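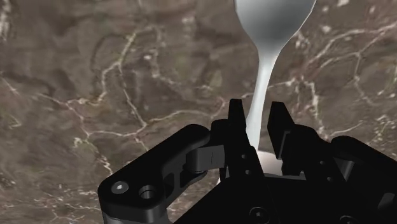 gchacko
Friction on the handle is set too low for metal on plastic, and that alone would explain the Zarketti team's slip numbers. Raise it before touching the grasp planner.

rekha_c
Disagree. We ran 658 episodes in October with friction doubled and the slip rate barely moved. I'd look at the timestep.

gchacko
What step size?

rekha_c
2 ms, the club default. Contact solver at 24 iterations.

sutholm2000
Try 1 ms on the spoon task only — the handle is thin and the fingers close fast.

gchacko
Fine, but log both. I still want a friction sweep in the report.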